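# Towel Folding, Station by Station

Prundham gallery, September 2023

The question we get most often is whether a machine can do the laundry yet. For washing and drying, yes, and it has been able to for decades. Folding is still open. The pictures on this page cover one item, a gray towel, and the notes give the state of the work as Wanda Kołodziej and Brock Perron left it at the end of the last round.

A towel is the easy case. It is a rectangle, it has no sleeves, and both faces can be treated as the same. It is also soft enough that its shape after any contact is hard to predict, and the number of ways it can lie on a surface has no useful upper limit. Rigid parts on a shop floor do not have this problem. A bracket dropped on a bench is still the same bracket. The Castow line has handled those unattended on second shift for years, and that result says very little about cloth.

We score a fold on two measures: edge alignment along the long side, and whether the stack stays flat when let go. Speed is logged but carries no weight at this stage. 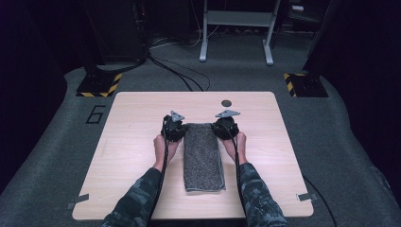

*Folded towel on the floor board, foot-mounted devices to either side.*

Starting from a towel laid flat, the Sudano controller completed 81 percent of its folds within tolerance in the June round. Most of the misses came on the second fold, where the cloth is thicker and the layers slide against each other. When the top layer travels and the bottom one stays put, the edges finish out of line, and a later correction usually makes the stack worse. Kołodziej's revised sequence presses before it pulls. It is slower and it loses fewer edges.

Starting from a heap is a different task. The flat start assumes that somebody, or something, has already found the corners. In a real laundry room nobody has. The software must pick a point on the cloth, lift, look again and decide whether it is holding a corner, an edge or the middle of a face. Our current limit is 3 regrasps, after which the attempt is stopped and scored as a failure. 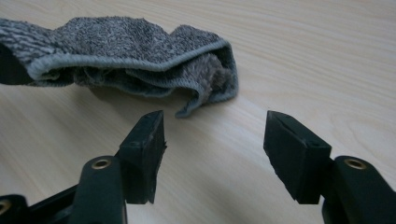 Hems help. The band along the edge of a towel has a different texture from the pile, and the Chan model follows it well when enough of it is exposed. It does poorly when the hem turns under, and it sometimes takes a fold in the pile for a true edge. Perron has added a rejection step for that error. It removed most of the false corners and also a few real ones, so the threshold will be set again before the next round.

Finger travel is the other open item. A narrow approach picks up one layer cleanly but misses if the cloth shifts. A wide approach is forgiving and tends to gather two layers, and the fold that follows is then wrong from the start.

For a household, our answer remains no. A person folds a towel from a heap without thinking about it and goes on to the fitted sheet. For a commercial laundry with one towel size and a flat infeed, it is close enough to be worth a cost estimate. Shirts are not scheduled.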